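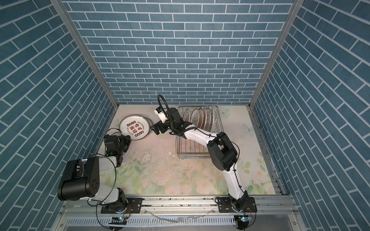 Dish rack

Print this article | E-mail this article
Home > Household > Kitchen > Washing up

A dish rack, also called a dish drainer, draining rack or plate rack, is an open frame in which washed crockery is placed so that water can run off it and air can reach its surfaces. It is ordinarily kept beside a sink, on a draining board, bench or other flat surface, and is used both for drying and for the short-term storage of plates in daily use.

Form and types

The freestanding rack is the most common form in domestic kitchens. It consists of a base and a series of upright dividers, between which plates stand on edge. The spacing of the dividers determines what the rack will accept: narrow slots hold flat dinner and side plates, while bowls and deep-rimmed plates require a wider interval or an unobstructed area at one end.

Wall-mounted racks are fixed above the sink and drain directly into it. In some kitchens the rack is enclosed in a bottomless cupboard, so that the plates may be put away wet and left until the next meal. Folding racks, made with two hinged sides that open into an X, are stored flat and are favoured in small flats, caravans and holiday houses.

Materials include timber, coated wire, stainless steel, aluminium and moulded plastic. Timber racks are gentle on glazed edges but must be allowed to dry between uses. Coated wire is inexpensive and is liable to rust wherever the coating has split, most often at the feet and at the tips of the dividers.

Loading

Plates are generally taken from the stack one at a time and set into the rack at the end furthest from the working hand, so that each new plate does not have to pass over those already standing. Larger plates are placed first. The decorated faces are turned in the same direction, an arrangement that keeps the spacing even and prevents two concave faces from closing together over trapped water.

Plates lying flat one upon another are slow to dry. Water is held between the foot of the upper plate and the face of the lower, and may remain there for many hours in a cool room. Where a stack must be left for a time, it is advisable to offset the plates slightly so that a rim is exposed and can be grasped without sliding the whole pile.

A flat plate on a smooth surface can be difficult to pick up. The usual method is to press lightly on one side of the rim, or to draw the plate to the edge of the bench, and to take hold from beneath.

Surfaces beneath the rack

Drips and splashes are to be expected wherever crockery is moved from basin to rack. Racks without a tray are therefore set on a ribbed draining board, an absorbent mat or a wipeable covering such as oilcloth. Patterned coverings, floral designs in particular, have long been popular for this purpose. Small food scraps show less readily against a busy print than on a plain cloth, and the covering should be wiped after each use whether or not it appears soiled.

Decorated crockery

Plates bearing lettering, calligraphy or coloured rim bands call for some care. Decoration applied under the glaze is durable and may be racked without precaution. Decoration applied over the glaze can be worn by repeated contact with metal dividers, and such plates are better kept in a timber rack or one with sleeved uprights. A rim band is usually the first part to show wear.

Collections

The Jurkura Museum of Household Work holds 36 plate racks, the earliest dated 1923. That example, a wall rack in unpainted pine, came from a boarding house at Lolden and retains two replacement dowels. The collection was catalogued by Vinzenz Kuster, and a revised catalogue prepared by Lamai Ruangrit appeared in 2000. Its classification by method of drainage (into the sink, onto a board, or into a tray) has been adopted in this article.

See also

Draining board
Plate stand
Scullery
Tea towel

Further reading

Kuster, V. Racks, Rails and Boards. Jurkura Museum of Household Work.
Ruangrit, L. Plate Racks in the Jurkura Collection: A Revised Catalogue. 2000.
Ammann, A. "Timber in the Scullery". Jurkura Papers, no. 2.

Article last reviewed 8/30/22

Print this article | E-mail this article
Previous: Dishcloth | Next: Draining board | Index | Back to top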